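Accommodation jackup

An accommodation jackup is a self-elevating offshore unit used mainly to house workers near a fixed platform, a wind farm substation or another installation that lacks enough beds of its own. It is also called a liftboat hotel, a flotel on legs or, in older contracts, a support jackup. Unlike a drilling jackup it carries no derrick and no mud system, and the deck space that would hold them is taken up by cabins, a galley, offices, workshops and one or more cranes.

History

Early units were nearly all converted drilling rigs. When a rig became too old or too small for drilling work, its owner could remove the drilling package, fit a stacked block of cabins and offer it for hire during hook-up and maintenance jobs. Conversions were cheap but had drawbacks. The hulls had been laid out for other purposes, cabins were often for four people, and the legs limited the unit to shallow water.

Purpose-built units followed. The Birkerier, a three-legged unit with beds for 200 people, is typical of the first group. It was designed for water depths of up to 50 metres and had mostly two-person cabins. The later Istthorpe was given four legs and a longer gangway so that it could stand further from the platform it served.

Design

The hull is usually triangular or rectangular and is towed to the site, although some units have thrusters and can move short distances under their own power. On location the legs are lowered to the seabed, the hull is raised clear of the water and the footings are loaded by taking ballast water into tanks. The ballast is then discharged and the hull is lifted to its working height, known as the air gap.

Access to the neighbouring installation is by gangway. On a jackup both ends stand on structures fixed to the seabed, so the gangway needs to allow only for small movements caused by wind and waves. It can be kept in use in weather that would force a floating unit to lift its bridge -- a main reason why operators accept the higher cost of moving a jackup.

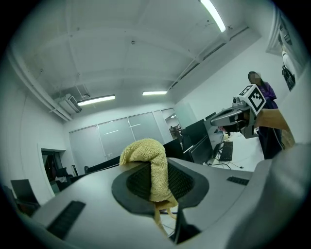
Accommodation is arranged so that day and night shifts can be separated. Cabins for night workers are placed away from the cranes and the galley, and corridors on those decks are kept dimly lit. Bedding and workwear are washed on board in a laundry that runs through both shifts. Small linen, such as a yellow terry-cloth towel, is washed apart from overalls, which may carry oil or grease. Fresh water is made from seawater or delivered by supply vessel, and the laundry is one of the larger users of it. The medical room, muster area and lifeboats are placed on the side of the hull facing away from the platform.

Operation

Hire is normally by the day, with separate charges for towing and for catering. A contract of 40 days is considered short, and many last for a full summer season. The Drevent spent 67 days beside a single gas platform during a compressor replacement, then moved directly to a second field. Winter work is less common in exposed waters, as the unit must wait for a calm period before it can jack up or down. A move planned for January may be held in port for several weeks.

Before arrival the seabed is surveyed for pipelines, cables, boulders and old footprints left by other rigs. Footprints are a particular problem, because a leg set down at the edge of one may slide towards it and be bent. The usual remedies are to choose a different heading or to fill the hole with gravel -- both need the agreement of the platform operator.

Use in offshore wind

Accommodation jackups have been used at wind farms during the installation and testing of substations. They are less suited to turbine maintenance, where technicians need to visit many separate structures, and service vessels with motion-compensated gangways have taken most of that work. The Shih, built for oil and gas work, was later hired for a substation project and fitted with a boat landing for crew transfer vessels.

See also

Crew transfer vessel
Jackup rig
Semi-submersible
Spudcan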